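How to Clean an Indoor Brick Wall

Posted Thursday, October 29, 2020

Indoor brick gets dirty slowly. Dust settles on the top edge of each brick, the mortar turns gray, and one day you wipe a spot by accident and see how much lighter the rest should be. Cleaning it is a weekend job for one person. The steps below are for bare brick that is in sound condition. If the wall has been painted or sealed, skip to the note at the end.

What you need

A vacuum with a soft brush head
Two buckets
Dish soap
Table salt
A stiff nylon brush
Two large sponges
Old towels
Drop cloths or plastic sheeting
A spray bottle

Do not use a wire brush. It scratches the face of the brick and leaves bits of metal behind that can rust.

Step 1. Check the mortar

Run a fingertip along several joints at different heights. Sound mortar feels hard and leaves only a little dust on your skin. If it comes away as sand, stop and have the joints repaired first. Water will only make loose mortar worse. In older houses like the ones in Endale and Manby, the mortar is often a soft lime mix and should be brushed gently even when it is sound.

Step 2. Protect the floor

Tape plastic sheeting along the baseboard and lay towels over it. Dirty water from brick stains grout, carpet and bare concrete. Turn off the power to any outlets in the wall at the breaker and cover them with tape.

Step 3. Vacuum from the top down

Go over the whole wall slowly, then go over the joints a second time. Most of the dirt comes off at this stage, and any dust you leave turns to mud in the next one.

Step 4. Test a small area

Pick a low corner. Mix a squirt of dish soap into a bucket of warm water, scrub two or three bricks, rinse, and leave them overnight. Look at them in daylight before you go on. Some brick dries darker or blotchy, and you want to know that early.

Step 5. Wash in sections

Wet a section about three feet square with plain water from the spray bottle. Damp brick soaks up less soap. Scrub with the nylon brush, working across the joints, then rinse with a clean sponge from the second bucket. Change the rinse water as soon as it turns cloudy. Finish one section before starting the next, and overlap the edges a little.

For sooty spots, mix equal parts salt and dish soap with enough water to make a paste. Leave it on for 11 minutes, scrub, and rinse twice.

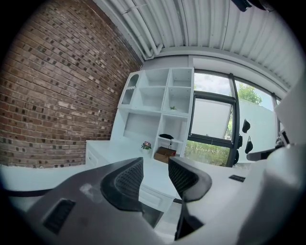
Brick and window

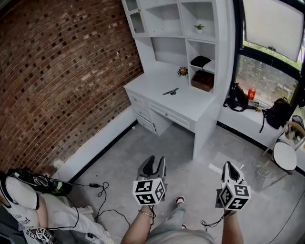 Step 6. Let it dry

Open the windows or run a fan. Give the wall at least two full days – longer in damp weather – before you push furniture back. A white, powdery film may show up as it dries. These are salts coming out of the brick. Brush them off dry and vacuum them up.

Painted or sealed brick

Vacuum, then wipe with a sponge that has been wrung out well. Skip the salt paste, which can dull the finish.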